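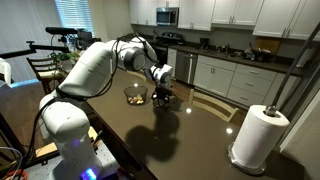 Adhiambo Nyanda puts it more bluntly: a builder who has not decided where the base goes has not started building. Her remark comes from the logbook of the Wenness arm, the home build that this chapter and the two after it follow from bare mounting plate to repeatable pick-and-place. Most faults recorded in that logbook under 'software' were later traced to the mount, the cable or the table.

Chapter 4
Mounting, Reach and Cable Routing

4.1 Purpose of the chapter

Chapter 3 dealt with choosing an arm and a gripper. We now fix the arm in a room that was not designed for it. A domestic kitchen is a useful case. The lighting changes during the day, the table is polished, and the things to be picked up are small, light and easily broken. A shared workshop has different difficulties, chiefly dust and other people's tools, and these are taken up in section 4.7.

By the end of the chapter the reader should be able to:

– choose a base position from a reach drawing
– check a mounting plate for movement under load
– route a gripper cable so that it stays clear at every wrist angle
– write down the working area in table coordinates

4.2 The base position

The base should stand beside the table and be fixed to something other than the table. An arm bolted to a tabletop shakes whatever is on it each time it slows down, and a light object such as a piece of snack food will shift before the gripper arrives. In the Wenness build the centre of the base was set 404 mm from the near edge of the working area. This figure was found by drawing and then confirmed by moving the arm by hand, with the motors off, to each corner in turn.

Reach is quoted by makers as the greatest distance from the base axis to the wrist flange. It is of limited use on its own. At full stretch the elbow is nearly straight, small joint errors become large errors at the fingers, and the gripper can no longer be held pointing down. The Wenness drawing gave 1147 mm from the base axis to the furthest corner of the table, and that corner was left out of the working area altogether. A smaller area that can be reached with the elbow well bent is worth more than a large one that cannot.

4.3 Height and finger clearance

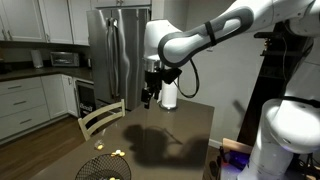
Clearance is measured from the tips of the open fingers to the table surface, with the gripper pointing straight down. Two heights are needed. The travel height must carry the fingers, and anything held in them, over the tallest object on the route. The approach height is the point at which the arm slows before closing on a part. For the Wenness arm the approach height was set at 30 mm and left there throughout.

The travel height should be worked out afresh whenever the layout changes. A wire basket has a rim, and the rim, not the food in the bottom, sets the height. An upright paper roll is taller still. If it can be kept off the route it should be; if it cannot, the route must bend around it or pass above it.

Closing the fingers can also alter the clearance. On some grippers the tips drop slightly as they come together. Measure them both open and closed, and work from the lower position.

4.4 The gripper cable

A cable that runs outside the arm needs enough slack for the wrist to turn through its full range and no more. Too little slack pulls on the connector. Too much leaves a loop that can catch on a chair back or sweep a cup off the table. The usual method is to turn the wrist to one limit, tie the cable at the forearm, turn it to the other limit, and look for strain at both ends.

The first cable on the Wenness arm was tied with the wrist at its middle position. It survived 68 cycles before the connector worked loose. The second was tied by the method given above, and the log records no further trouble with it.

4.5 Preparing the drawing

Before going on to section 4.6, draw your own table in plan at one-tenth scale. Mark the base axis, the working area and every fixed object inside the arm's reach, including chairs in the position in which they are normally left. Keep the drawing with the log, as it will be used again in Chapter 5 when the table coordinates are entered into the controller.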